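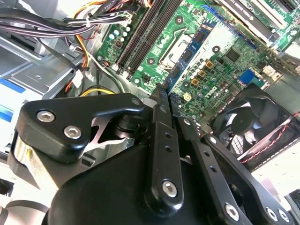

How a robot learns to handle a memory stick

At the Vomwood after-school club, students teach a robot to work inside a desktop computer. The job this term is the memory stick, also called RAM. A computer uses RAM to hold the things it is working on right now.

The robot has a gripper with two long fingers. They close on the stick the way your thumb and finger close on a cracker. Squeeze too hard and the stick could crack. Squeeze too softly and it slips.

The slot for the stick is a long, narrow channel on the motherboard, the big green board. A stick has to go in straight. There is a notch in its bottom edge, so it fits only one way around.

How does the robot learn? Cayetano Garrido, who is 11, moves the arm with a hand controller while the computer saves every move. Each try is called a demo. The club has saved 161 demos since February, and 102 of them were good enough to keep. Gonzalo Cuesta checks them and throws out the bad ones.

The club works in teams of 4. Before anyone reaches into the case, the power cord comes out of the wall.

Words to know
Gripper - the robot's hand
Motherboard - the board that connects the parts of a computer
Demo - one saved try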